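# About Avov

We make small shelves for books, and we love it. Mostly tabletop shelves, the kind that sit on a desk or a sideboard or at the end of a kitchen counter and hold the handful of books you're in the middle of. We started in a rented garage in Livthorpe with one saw, a borrowed clamp rack and a stack of boards that turned out to be far too nice for beginners (we made a lot of very handsome kindling that first winter). Today there are 19 of us, in a proper workshop with windows, and we still argue over the same things: how high a rim should be, how much room a hand needs between two tiers, and whether a shelf should ever be painted.

It shouldn't. But we do have a painted one in the break room, so opinions vary.

## How we got into small shelves

Most of us grew up in homes where the bookcase was the biggest thing in the room. Big bookcases are wonderful! They're also where books go to stay. What we kept noticing, in our own homes and at friends' places, was the pile: the four or five titles on the floor by the bed, or on the arm of the couch, waiting to be knocked over. Those are the books people are reading right now, and they had nowhere to live.

So the first thing we built was a home for the pile. It was crooked and it was too shallow for hardcovers, and we used it every day for a year. The second one was deeper. The third had a rim along the back, and from then on we knew we had something worth making more of.

## The Vilomance

Our best-loved shelf is the Vilomance. It has two tiers and pale wood, and it's meant for laying books flat as well as standing them up. Flat is how a lot of us treat the book we'll pick up again tonight. The cover is right there looking at you, and with a nice thick classic that's half the pleasure of owning it.

The raised edges came out of a long afternoon of pushing books around with one finger to see what would fall. The tall standing ones fell, the flat ones slid, and a low edge took care of nearly all of it. We kept it low so you can still get your fingers under a cover.

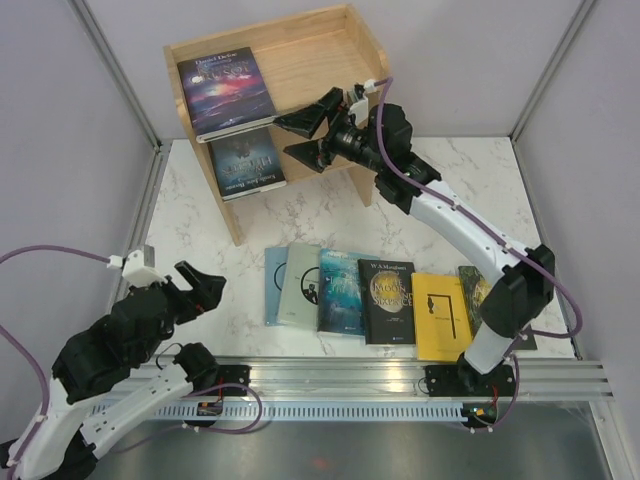
*Two tiers in light wood, with Defoe on the upper one and Emily Brontë on the lower.*

We're big believers in leaving space. A shelf that's full on the day you bring it home has nothing left to do, and you'll be back to a pile on the floor by June. Put two books on it. Turn it a little so it faces your chair. Add a third when you're ready, or leave the rest of the wood bare and enjoy the grain.

## What we make

We keep the range small, and everything in it is built in Livthorpe.

- **Vilomance.** Two tiers, side supports, raised edges. Takes hardcovers lying down.
- **Wilczyńska.** A single long tier for windowsills and mantels. Named for the street where our first customer lived, and yes, we've learned to spell it.
- **The Offcut.** A one-book stand made from whatever is left at the end of the week. No two match. They go fast!

Every shelf is sanded by hand at the end, even the parts you'll never touch. We let the finish rest for 3 days before anything gets packed. People sometimes write to ask if we can skip that step for a birthday. We can't, but we'll happily send a card ahead with a drawing of the shelf on it, and several people have told us they framed the card.

## The workshop library

There's a lending library by our front door, and it may be the thing we're proudest of. It began as test weight. We needed real books of all shapes to try on the shelves, so everyone brought in a few from home, and of course people began reading them at lunch. There are roughly 70 now, heavy on the classics and sea stories, with a strange number of gardening manuals. Borrow one if you're passing. Bring it back or bring a different one, we don't keep a list.

Old hardcovers are especially welcome, the thicker the better. They're still what we reach for when we try out a new design.

## Come and see us

The workshop is open to visitors most mornings, and you're welcome to bring your own books and try them on the shelves before deciding anything. Bring the awkward ones: the atlas, the cookbook with the cracked spine, the paperback that won't stay shut. We enjoy a challenge, and the atlas people have already talked us into one deeper version of the Vilomance.

Parking is behind the building, next to the timber racks. Ring the bell twice if the saw is running.

*Page last updated Mar 6, 2019*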